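Week 6 notes: Figure and ground, or why empty space does most of the work

Okay, so last week we ended on margins and I promised I'd get to the good stuff. These notes cover what I said in class plus a couple of things I ran out of time for. Bring them to the March critique, since I'll be pointing back to them.

Start with the words. The figure is whatever your eye picks out as the thing. The ground is everything it seems to sit on or in front of. You do this sorting all day long without trying, and a layout gets in trouble when the reader has to do it on purpose.

Remember the two Lerkdale posters I taped up by the door? Same type, same size, same ink. The first one had the festival name floating dead center with gray all around it, and most of you found it calm (one person said "funeral," fair enough). The second had the name shoved down against the bottom edge, and suddenly the gray on top felt heavy, like weather. I love that pair! Nothing about the gray changed. Only its shape did.

So that's the first thing to write down: ground has a shape. When you put a figure on a page you're also cutting a shape out of what's left, and you should look at that leftover shape before you print. Squint at it. Turn the page upside down. I still do this with every job.

Second thing - ground has weight. A dark ground presses, a pale one tends to open up. I'm saying "tends" because there are plenty of exceptions, and the Nelden seed catalog is my favorite. It ran to over 200 pages on cream paper, and it feels as stuffed as a closet because every scrap of cream is broken up by tiny rules and boxes. Pale ground, zero air. Page 86 is the one I showed, with the beans.

Third, edges. A shape that touches the edge of the page seems to carry on past it, and we fill in the rest in our heads. A shape that stops short of the edge is complete and a bit lonely. Touching just barely is the worst of both, so either run it well off or pull it well back.

A low figure under a big flat ground is the setup I want you to try this week. It's harder than it looks. You'll want to put something up there, a logo, a date, a little star. Leave it alone for one evening and see if you still want the star in the morning.

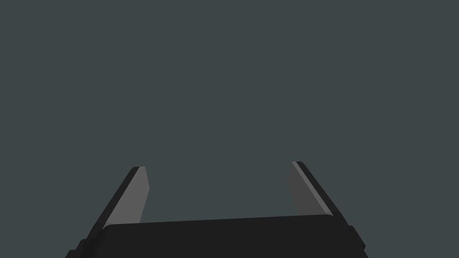

Fig. 1. Low figure, plain dark ground. The shape runs off the bottom edge.

A few people asked after class about text over photos. Same rules, but the ground is busy, so you have to find the quiet patch first and let that decide where the type goes. The old Sun cereal ads did this well. The Kamcombe bus map did not, and we'll pick on it next time.

For next week: one sheet, one shape, one flat ground, no type at all. Make 2 versions, with the shape in a different spot on each. Cut paper is fine, and so is a screen printout if the black is really black. Put your name on the back, please.

Reading is the short chapter on margins in the packet, plus the map pages if you have time.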